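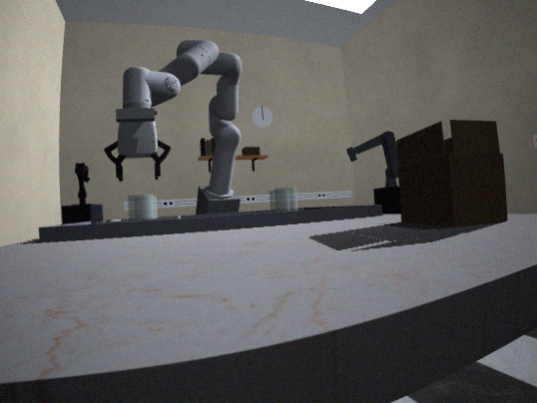

Will the automated cell replace the people who pack by hand?
Four packing jobs are changing, and all four people keep their grade and pay. What goes is most of the lifting and the night count. What comes in is fault recovery, layout checks and a share of the simulation work, and that is the work this post covers.

Home Our sites Open positions Apprentices Contact
Search jobs Keyword or location Go

Cell Technician, Handling and Simulation
Lurden plant, packing hall
Full time, day shift with a late rotation

Background

Grodex packs filter parts and small glassware for laboratory customers. Until last year all cartons were filled and closed by hand at fixed benches. The first automated cell, supplied by Jaltix, went into service in the packing hall in August. A second cell is at the layout stage and exists only as a simulation model. The technician hired here will join before the second cell is ordered, so that the person who has to run it has a say in how it is laid out.

Bench staff now work in two roles. Cell attendants load containers, clear stops and release finished cartons. Bench packers handle mixed orders and anything the gripper cannot take without marking. Staff rotate between the two roles every 4 hours. The technician supports both and reports to Muthoni Biwott, packing hall lead.

Duties

- Build and maintain the simulation models of the cells: arm, gripper, work surface, containers, cartons and fixed obstacles.
- Check reach and clearance in the model before any change is made on the floor. A path that passes in the model is still run at reduced speed in the hall, with an attendant present.
- Teach and adjust pick positions for two-finger grippers.
- Log each stop with cause, duration and the action taken. Stops cleared by an attendant are logged under the attendant's own wording, which is not to be edited.
- Write changeover sheets that a packer can follow without software access.
- Train attendants in restart, jog mode and safe entry. Each attendant completes 6 sessions before working a late shift.
- Take part in the monthly hall meeting, where attendants raise problems with pace, noise and reach height.

The post carries no responsibility for measuring individual output. Cell data is kept by cell and shift and is not used in personal reviews. This was agreed with the hall staff before the first cell was installed and applies to the second cell as well.

Requirements

- Technical certificate or equivalent shop experience in automation, mechatronics or machine maintenance.
- At least 3 years on a production floor, in any role. Packing, warehouse and machine operator experience all count.
- Able to read electrical and pneumatic drawings.
- Some practice with a robot simulation package. The make is not important.
- Clear written English. Most of what you write will be read standing up, with gloves on.

Programming experience is useful - the cells use short scripts for pick order - but it can be learned in the post. Applicants from our own benches are encouraged and will be given paid time to prepare.

Conditions

The contract is permanent after a trial period of 6 months. Day shift starts at 7:00 a.m. Late rotation is one week in four. Safety shoes and prescription eye protection are supplied. There is no on-call duty; stops outside staffed hours are left until the next shift.

Selection

Applicants who meet the requirements are invited to a half-day visit. It consists of a walk through the hall, a conversation with two attendants, and a practical task on the simulation model. In the task you are given a cell layout with a known clearance fault and asked to find it, propose a change and explain the change to a packer. The explanation carries the same weight as the fix.

To apply, send a résumé and a short account of one machine problem you have worked on, including anything you tried that failed. Cover letters are not needed. Address applications to Muthoni Biwott, Packing Hall, Grodex, Lurden. State whether you can work the late rotation.

Related positions
Cell Attendant, Late Shift - Lurden
Maintenance Electrician - Lurden
Carton Line Planner - Coşkun site
Apprentice, Mechatronics - Coşkun site
Incoming Goods Clerk - Lurden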